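Drying cotton flat: notes on shrinkage

Everything in this post was measured after a full rest on a flat surface.
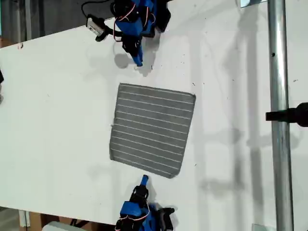

Grey cloth with white stripes, laid flat.

I have been keeping a record of how much cotton cloth shrinks in our washing machine. It began in May, when a set of napkins from Jedano no longer covered the tray they were bought for. The label gave no shrinkage figure, and neither did the shop.

The method is simple. I mark two points on the cloth with laundry pen, 113 mm apart, well clear of the hems. Hems shrink at a different rate from the body of the cloth and will pull a nearby mark out of line. I then wash at 40 degrees, dry, leave the cloth overnight and measure again with a steel rule. Each cloth is marked in both directions, warp and weft.

Warp shrinks more than weft in nearly every plain weave I have tried. The warp threads are held under tension on the loom and relax in the first wash. After the second wash the change is too small for my rule to show. Tumble drying adds a further loss, which I had expected, and it carries on for several more cycles, which I had not.

Arnar Vídalín wrote to ask whether ironing puts the length back. It does, for a while. A damp cloth pressed along the warp will stretch to near its first size and then lose the gain at the next wash. I now measure before ironing only.

The Wuvard tea towels did best, and I suspect they are washed before sale. The Jedano napkins did worst in the warp and were fair in the weft. Letay Belay has lent me a linen one to try, which goes in on Wednesday with the towels.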